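Robots on the packing tables: your questions

Updated 11 Sep 2026

I'm Ruaridh Dow and I look after the floor at Semple, the second-hand clothing side of Rirnmont. I've been asked the same handful of things in the tea room since April, so I'm putting my answers in one spot. If yours is missing, come and grab me.

What do the arms do?

They pick up folded clothes from the table and put them into the storage bins. We're starting with jeans, shirts and other things that hold a fold. Grading, pricing, stain checks, mending and deciding what goes out to which shop all stay with you lot. So does the folding for now, and I can't see that changing soon (have you ever watched a machine try to fold a wrap dress? Bring a sandwich).

Is anyone losing their job?

No. Everyone who was on packing in April is still on the roster with the same hours. Two people have moved over to mending because they'd been asking to for ages, and I was thrilled to finally say yes! What I can't do is promise how things look in five years. I don't know, and I'd be wary of any manager who says they do.

Will my pay change?

Your base rate stays where it is. If you do the Kavholm training you go up a step, because you're looking after equipment as well as your own table. The training is 13 hours, all on paid time, and you don't need to be a computer person. I got through it and I still can't set the clock on my oven.

Who's Kavholm again?

They supply the arms and the software. Brovunitz is the mob who do the servicing, so if something's broken it's Brovunitz you ring, and if it's just behaving oddly it's Kavholm. Both numbers are on the wall by the label printer. If you mix them up they'll sort it out between them.

What do I do when it drops something?

Press pause, pick the garment up, check it for marks, refold it and put it back on the table. Then press resume. Please don't reach in while the arm's moving, even if it's only a sock and you're quick. You won't get in trouble for pausing. I'd much prefer 90 pauses a shift to one squashed finger.

Why does it get denim right and make a mess of knits?

Denim's stiff, so a folded pair of jeans mostly stays the shape you left it. A soft jumper sags as soon as it's lifted. Dark stuff has been a pain as well, particularly black on black, where it can have trouble telling where one garment stops and the next one starts. Leave a bit of table showing between pieces and it copes a lot better.

Do the cameras watch us?

There's a small camera at each wrist and it points at the gripper and whatever's in front of it. Your hands may turn up if you're working close by. I asked for it in writing that the pictures won't be used to time anyone or to rate anyone's work, and I have the letter in my desk if you'd like to read it. Quite a few of you already have, which I'm glad about.

Is it faster than we are?

Not even close, and that was never the idea. We had 59 reports of sore wrists and shoulders last year, nearly all from lifting and packing, and I'd like that number to be tiny. The arm can plod along with the boring lifts while you get on with the bits that need a brain.

Can I say no to working at a robot table?

Yes. Tell me or put a note in the box and I'll roster you somewhere else. You don't have to give a reason.

How should I set up the table?

Folded pieces go on the table next to the bin, with the bin open and a clear patch between the two. Flat folds work best, so squash the air out of anything puffy.
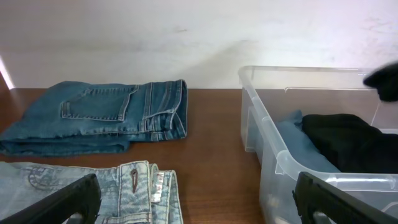

If you find a layout that suits you better, scribble it on the whiteboard and we'll give it a go the next morning. For anything else I'm on extension 2441, or out the back near the mending benches most afternoons.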